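Dredus Laundry Kit for two-arm humanoids

Rev 2, shipping from July
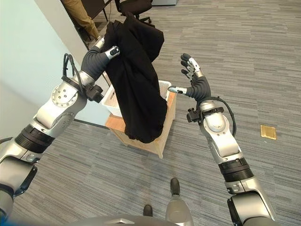 Picks clothes out of a basket, one piece at a time. Either hand can lead. Works with dark fabric now, the old version lost black sweaters all the time, sorry to everyone who wrote in.

In the box:
Ribbed finger covers, 2 pairs
Wrist sensor modules, left + right, with clamps
Cables (leave slack at the elbow!!)
Grasp software, 1 seat
Printed setup sheet

Trained on 579 garments. Jackets, towels, kids stuff. No bras or anything with hooks yet, Bontu is working on it.

Basket not included. Any open plastic one is fine, put it on a stool or low table so the robot doesnt have to bend. Carpet OK. Thick rugs no.

Folding is a seperate add-on, see Gudex Fold. Needs the same wrist modules so don't buy them twice.

Kit $400. Spare finger covers $147 a pair. Returns only if the clamps are unused.

Fit questions to Estrella Huerta, send your arm model and wrist diameter first please.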